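Ticket 171: Washing machine stops before final spin, clothes left soaking
Product: Luveda front loader, 2 years old
Opened by: customer, through the Dorgate Appliances help page
Status: Closed

Customer wrote:

Hello there, and thank you in advance to whoever picks this up. I've had my Luveda front loader for 2 years now and I've been very happy with it, so please don't take this as a complaint so much as a cry for help. For the last several loads the machine washes and rinses as it always did, and then when it gets to the final spin it starts to turn, thinks better of it, slows down, tries again, and after a while gives up with the display sitting at 15 minutes left. No error code that I can see. The clothes come out dripping. I've been wringing sweaters over the bathtub like my grandmother used to, and my wrists are not what they were.

I use the knits cycle mostly, because I wear a lot of knitwear even in summer (our office in Skositport keeps the air conditioning at a temperature fit for penguins). Regular cottons seem to do better but not always. I've tried turning the machine off at the wall and back on again, which my son swears by for everything, and it made no difference at all.

Support wrote:

Hello, and thank you for such a clear write-up, it really does save us a round of questions. I'm sorry about the wrists! A Luveda that hangs at 15 minutes without showing a code is usually doing one of two things. Either it can't get the water out quickly enough to spin safely, or it can't get the load balanced and keeps trying until it runs out of patience. I'd like to rule out the water first.

Could you please try the following when you have half an hour and a couple of old towels handy?

Switch the machine off and unplug it. Open the small flap at the bottom right of the front panel. Put a shallow dish under the little drain hose, pull out the stopper, and let it run until it stops. You may have to empty the dish a few times. Then unscrew the filter slowly and take a look at what's in there. Rinse it under the tap, wipe out the hole behind it, and screw it back in snugly.

After that, run the drain and spin program with nothing in the drum and let me know whether it finishes.

Customer wrote:

Well, I feel a bit sheepish. I had no idea there was a filter. I found a hair tie, a button, a good deal of gray fluff and what used to be a bus ticket. It is all cleaned out now and smells considerably better down there. I ran the empty spin and it went all the way to the end without a murmur, so I was ready to write and tell you it was cured.

Then I put in one of my big cardigans by itself on the knits cycle, and it did the same thing all over again. Start, stop, start, stop, 15 minutes. The water had drained properly this time, I'll give it that, but the cardigan was still heavy as a wet dog. Is it the motor? A neighbor told me it would be the motor, and that I should be thinking about a new machine.

Support wrote:

Please don't go shopping just yet! An empty spin that finishes is very good news, and I wouldn't expect that from a worn-out motor. What you've described now sounds much more like the second cause. One big cardigan on its own is about the hardest thing you can ask a front loader to spin. It soaks up a lot of water, rolls itself into a lump, and sits on one side of the drum. The machine feels the wobble and backs off to protect itself, which is what it's meant to do.

Two things to check, then. First, the feet. With the machine empty, press down on each front corner and then on each back corner in turn. If it rocks at all, loosen the locking nut on the foot, turn the foot until the rocking stops, and tighten the nut back up against the body of the machine. A small level on top is helpful if you own one. Second, the load. Try two or three knits of similar color and weight together, or put a couple of towels in with the cardigan if they won't shed on it.

And tell me, do you use a mesh bag? A big one stuffed full can make the lump worse.

Customer wrote:

I do use a mesh bag, the large Ezzat one, and I'd been packing it as if I were going away for the week. Guilty again. The front left foot was also loose, I could turn it with my fingers. I've leveled everything, and I borrowed a proper level to do it.
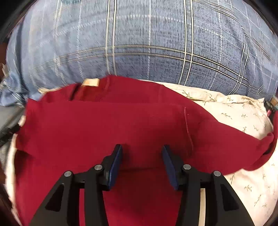

So for the next wash I did three knits, no bag, turned inside out, with the spin set to the gentle speed. It fussed for a minute or so at the beginning of the spin and I stood there holding my breath, and then off it went and finished! Everything came out damp in the ordinary way. I did another load the following evening with two sweaters and a pair of towels, and that one was fine too.

One more question while I have you. Is it safe to dry wool knits over the rail, or do you recommend laying them out? I've had sleeves end up down to my knees before now.

Support wrote:

I'm so pleased to hear it, and well done with that foot, they're awkward to get at. It's perfectly normal for the machine to fuss a little at the start of a spin while it spreads the load. You only need to worry if it goes back to giving up.

On drying, I would lay them out every time. Roll the sweater up in a dry towel and press to get more water out, then open it up flat on a second towel, ease it back to its proper shape and leave it well away from the radiator. Turn it over once the top feels dry. A rail is fine for cottons, but the weight of the water will pull a heavy knit out of shape, as your sleeves have found out.

For the filter, every couple of months is plenty, a bit more often if there are pets in the house. If you do like using the Ezzat bag, fill it no more than halfway and put something of a similar weight in alongside it.

I'll leave the ticket open for a few more washes in case it misbehaves again. Just reply here if it does.

Customer wrote:

No trouble since, and I've washed nearly everything I own. You can close this one. Thank you for your patience, and for talking me out of a new machine.

Closing note: Cause was a partly blocked drain filter, a loose front left foot and unbalanced single-item loads. No parts sent, no visit booked. Closed 1 August 2025 at customer's request.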